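**To:** ullton-building-contacts
**From:** Office of Building Services, Ullton Campus
**Re:** Fluorescent lighting replacement, revised order of work

Colleagues,

The Office has received a number of replies to the notice sent to this list in April. Most of them raise the same points as the message from the Gellerine Building quoted below, and we are answering to the full list so that all building contacts have the same information.

> On behalf of the occupants of the Gellerine Building, I would ask the Office to clarify four matters before work begins.
>
> First, the notice says that rooms will be "released for work" by the building contact. It does not say how much warning we will be given, or whether a room may be withheld once it appears on the list. Several of our rooms are in use every working day, and two groups have deadlines in June.
>
> Second, the notice describes the ceilings as "suspended tile throughout." Our offices and corridors do have tile. The laboratory rooms do not. The fixtures there hang below an open ceiling, and I doubt that the time allowed per room in the notice was based on them.
>
> Third, people who work under these lights would like to know what they are getting. When the Dudek wing was changed over, the new light was widely felt to be too harsh, and some occupants took to leaving half of it off. We would not wish to repeat that.
>
> Fourth, who is responsible for covering or moving what is in the room?
>
> I would be grateful for a reply to the list.
>
> Dougal Lamont
> Building contact, Gellerine

The Office thanks Mr. Lamont for setting these out clearly. Our answers follow under separate headings. Where they differ from the April notice, please treat this message as the correct version.

## Scope and current position

The campus survey recorded 1635 fluorescent fixtures still in service. Of these, 413 have been replaced to date, nearly all in corridors, stairwells and storage areas where no agreement with occupants was needed. The remaining fixtures are in offices, teaching rooms and laboratories, and they will take longer per unit.

The contract for supply remains with Hikska. Installation will be carried out by our own electrical staff, with contract help during the summer period only. The Office does not intend to extend the contract hours into the night.

## Warning periods and withheld rooms

Building contacts will receive the list of rooms for their building at least three weeks before the first room is entered. A contact may withhold any room by replying to the Office within one week of receiving the list. No reason is required the first time a room is withheld. If the same room is withheld a second time, we will ask for a date by which it can be released.

Rooms withheld for a deadline in June will be moved to the end of the summer order without further correspondence. Contacts who already know which rooms are affected may write now.

## Open ceilings

Mr. Lamont is correct, and the April notice was in error. The description "suspended tile throughout" was carried over from the Dudek survey and should not have been applied to other buildings. A further check found 26 rooms with open ceilings, most of them laboratories.

Replacement under an open ceiling is a different job. The old fixture has to be taken down from its own supports, and the new one may need to be set at a slightly different height to stay clear of ductwork. Access from below also depends on what stands on the floor and on the tables. The time allowed for each of these rooms has been changed from half a day to two full days, including cleaning. The view below shows exposed beams and ducts overhead and a long fluorescent fixture running across. 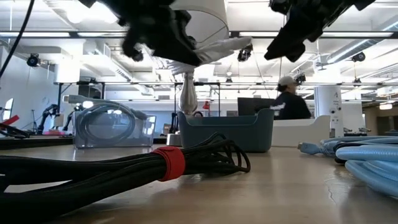

## Quality of light

The Office accepts that the result in the Dudek wing was not satisfactory. The fixtures installed there were of a single fixed output and a cool color, chosen for corridors and then used in offices as well. They will be adjusted or exchanged after the main work is finished.

For offices and laboratories the new fixtures will be dimmable from a wall control, in a neutral white. A trial has been set up in Room 2120, where occupants of any building may see the fixtures in use between 9:00 a.m. and 4:00 p.m. during May. Comment sheets are on the table by the door. We would ask visitors to try the control at several settings and to spend a few minutes reading or working at a desk before writing their remarks.

Groups whose work depends on a steady level or a particular color of light should inform us before their room is scheduled. Such rooms can be fitted with fixed-output units, or left until suitable units have been agreed.

## Covering and moving contents

Responsibility is divided as follows.

- Electrical staff will supply and place dust sheets on desks, shelving and fixed furniture.
- Occupants will clear loose papers, personal items and anything fragile from the area under the fixtures.
- Equipment that is fixed in place, or that may be moved only by trained persons, remains with the group that uses it. The group should name one person who will be present at the start of the work.
- Cables that run overhead or near the fixtures should be reported in advance. Our staff will not unplug or reroute them.

If a room has not been prepared on the agreed morning, it will be passed over and placed at the end of the list. The building contact will be told the same day.

## Old fixtures and tubes

Tubes will be removed from the building at the close of each working day for separate disposal. They should not be kept as spares. Contacts who hold boxes of unused tubes in storage are asked to report them, giving the room and a rough quantity, and a collection will be arranged.

## Replies

Please send room-specific questions to the Office directly and keep the list for matters that concern more than one building. The revised order of work will be circulated before the end of May.

Office of Building Services
Ullton Campus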